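Flevatlow teardown cell: frequently asked questions

How often do the gripper fingers need changing?
Every 2,000 cycles, or sooner if they start polishing the parts they are meant to hold. Log the count on the Sundamlow sheet. Memory is unreliable, yours included.

Does the side panel come off before the arm is homed?
Yes. Lay the tower on its side, panel off, and set the panel down to the left.
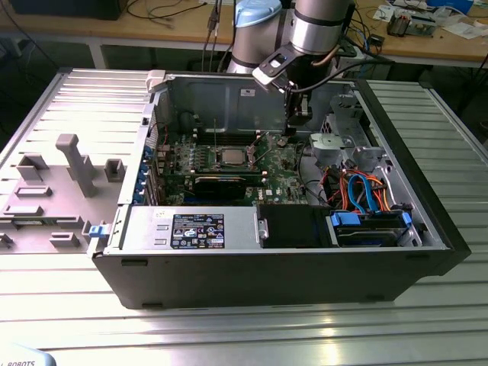 Then home the arm and run the reach check at low speed, with one hand near the stop button – the other may hold coffee.

The cable on the arm keeps snagging. Is it the program?
It's the cable. Give it more slack at the wrist and rerun job 563.

Who do I call?
Canan Keskin, after you have tried turning it off and on.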